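Student Projects » Psychology and Wellbeing » Keeping a Life-Stage Journal: Final Report

Keeping a Life-Stage Journal: Final Report
Submitted by Jagadeesh Rodrigues
Module: Personal Development and Reflective Practice

1. Background

Many self-help books ask the reader to look back over their life in stages and write about each one. The idea is that a person who has put their early years into words will find it easier to understand how they behave now. I wanted to find out whether this kind of writing is manageable for a student with an ordinary timetable, and whether it changes anything in daily life.

I used the Prillow workbook, which our tutor lent me. It divides a life into six periods, from the earliest memories up to the present, and gives a set of prompts for each. I also read parts of the Derese course notes on reflective writing, mainly the section on what to do when a memory is upsetting.

2. Method

The plan was to write for 60 days, once a day, at 7 in the evening. Each entry had to answer one prompt from the workbook. I wrote by hand and typed the entries up at the end of each period. After each entry I gave my mood a score, and I wrote one line on how I had slept the night before.

I started in August, before term began. The first two periods were done at my parents' house and the rest in my room in halls. I did not plan this, and it probably affected the results, as I could ask my mother about things I only half remembered while I was at home and could not do that so easily later.

I set a limit on the total length. The workbook suggests 3,000 words for the whole exercise and I finished with 3,245. Most of the extra words came from the school years.

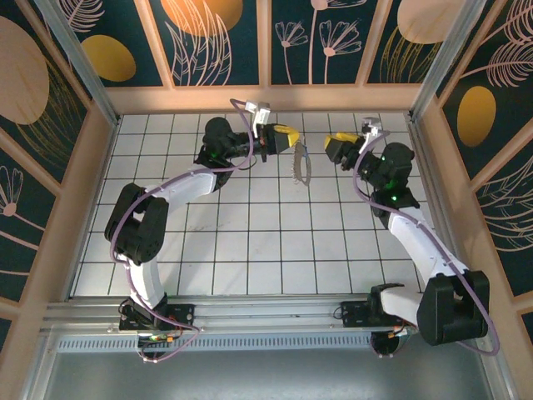
The prompts for the youngest period were the hardest to answer. One asks for a smell, one for a room and one for a person who made you feel safe. I could answer the second straight away – it was my grandfather's kitchen – but I left the first blank for several evenings and went back to it. The workbook allows this. It says only that a blank prompt should be dated and left open.

3. Results

My mood scores went down during the second period and came back up in the fourth. I do not think the writing was the only cause. The low scores fell in the same stretch as my move into halls, when I was sleeping badly, and the sleep notes show this clearly.

The entries themselves changed. Early on I wrote mostly about events: a house move, a broken arm, a change of school. From the fourth period onwards I wrote more about what I had wanted at the time and had not said. Reading them back, I noticed that I often described myself as the one who kept quiet to avoid a row. I had not thought of this as a habit before.

I also phoned my brother more often than usual. Two of the entries were about him and I wanted to check my version. His memory of the house move was quite different from mine.

4. Problems

I missed some evenings once term started and made them up the next morning. Morning entries were shorter. I would choose a more flexible time if I did it again.

The mood score was too simple. The Skustari scale, which another student on the module used, separates tiredness from low mood, and that would have helped me to read the second period properly.

There was also no one to compare with. One person's journal cannot show that the method works for others.

5. Further work

I would like to repeat the exercise with a small group, with everyone writing to the same prompts and meeting after each period. The Zorkska reading room has offered a space for this next term. Before then I need to rewrite the consent form and decide who, if anyone, reads the entries.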